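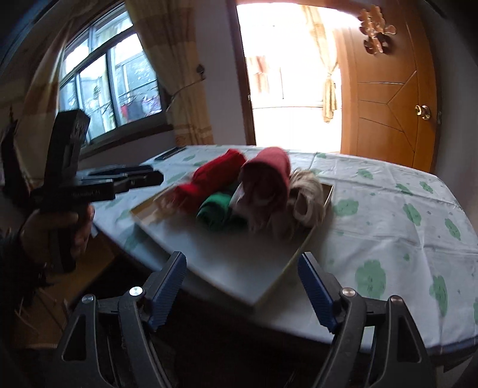

Rolled, on the tray, as of this morning.

satholm_sue
Right, tea towels. I've gone over to rolling. My sister in Kultcombe still folds hers in thirds and says rolled ones come out looking like old bandages.

Choo14
Your sister's right. Rolled linen creases all the way round. Folded, you get two lines and can iron them out.

satholm_sue
Who is ironing tea towels?

Choo14
People with standards.

ronari
I own up to 14 and use the same 4. The rest are souvenirs and dry nothing — one has a map of Satholm on it and just moves the water about.

Choo14
Wash it hot a few times, no softener.

ronari
Did that. Now it's a smaller map.

satholm_sue
Still rolling, for the record. The drawer shuts.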